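Been poking at the Korwood home-robot simulation kit since the trial opened to outside accounts. I have Opinions. Thread.

The pitch: a two-armed virtual robot, a furnished virtual house, and "up to 1000 room layouts." You practice chores in there, record the runs, train on them, then move to real hardware. Korwood makes the software. The house models come from Nurkside, who I only knew for kitchen fly-throughs.

First, "up to 1000." I asked support what a layout is. Move a chair to the other side of the table and you have a new layout. So it's 1000 the way a deck of cards is a million decks of cards.

Trial gives you 15 hours of sim time. The clock runs while scenes load. I would like those minutes back.

What I'm working with this morning. One view from close in by the gripper, one from up over the robot's body:

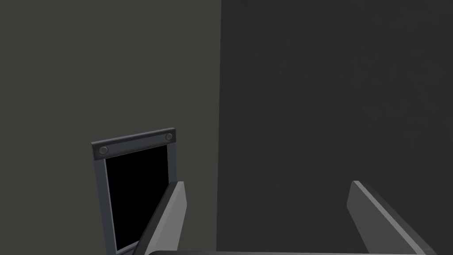
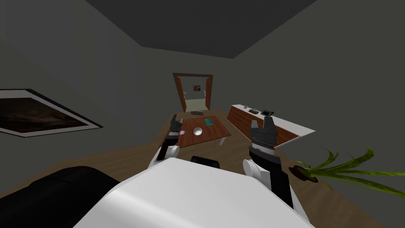
Korwood trial, November 27, 2021. First one is the gripper up near the wall, second is the room with the table and the long cabinet.

Credit where due, the room view is decent. Bowl on the table, counter down the right side, a doorway through to the next room. You could plan a pick-and-place from that and I wouldn't laugh at you.

The close view is where I start grumbling. Two flat walls and some faint blotches. If I'm training anything on that, it's going to learn that the world is gray. Real walls have scuffs and light switches and somebody's handprint.

And the black panel inside that frame. Is it a screen? A vent? A very sad window? I went through the docs and there is no list of what the fixtures are supposed to be. You get a mesh and a shrug.

Plants: the leaves in the room view look fine to me. I have no idea if they bend when an arm hits them. The sales page says "full contact physics" and the settings page says "rigid (default)." Pick one, folks.

Price is $50 a month per seat after the trial. Not crazy. But exporting your own recorded runs is on the tier above, and that tier says "contact us." I contacted them. Still waiting.

Someone is going to bring up the Halilović benchmark, the one on the Korwood front page with the big green bar. I read the write-up. It tests reaching. Arm goes to a point, arm stops. Nothing gets picked up at any stage.

For comparison, Skemville's kit is uglier and the rooms look like shoeboxes, but it lets me download my data and tells me what every object weighs. I'd take the shoebox.

Keeping the trial until the hours run out. I want to try the bowl with both arms and see if the grip is real or if it just glues itself to the fingers. Will add to this thread if sales ever writes back.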